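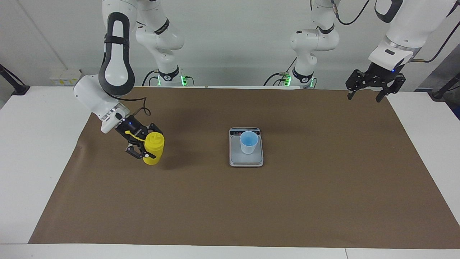
Clasex Kraft Table Covering – Frequently Asked Questions
Last updated June 19, 2019

What widths are available?
Rolls are cut to 24, 36 and 47 inches. Other widths can be slit to order.

How long is a roll?
The standard roll is 300 feet. Short rolls are sold only as samples.

What is the difference between Grade 300 and Grade 401?
Grade 401 is heavier and has a thin moisture barrier on the underside. Grade 300 is plain kraft on both sides. Use 401 under liquids, glue or paint.

Which side faces up?
On Grade 300, either side. On Grade 401, the dull side faces up.

The paper curls at the ends. How do I flatten it?
Cut the piece two inches long at each end, roll it against the curl and leave it for ten minutes. Tape the corners first, then the long edges.

Will tape damage a painted tabletop?
Masking tape removed within a week leaves no residue on most finishes. Test a small area first – older enamel can lift.

Can the paper be recycled?
Grade 300 can, if free of grease and paint. Grade 401 can't go in paper recycling.

Does it fit my dispenser?
The core is three inches across and fits Irkance and Trinetti wall units. Yokoyama floor stands need the adapter sleeve, ordered separately.

How should rolls be stored?
Upright, wrapped and off the floor. Damp paper wrinkles when taped down.

Who handles custom widths?
Send the width and quantity to Leilani Begay in the order office. Questions about coatings go to Cornel Stanciu.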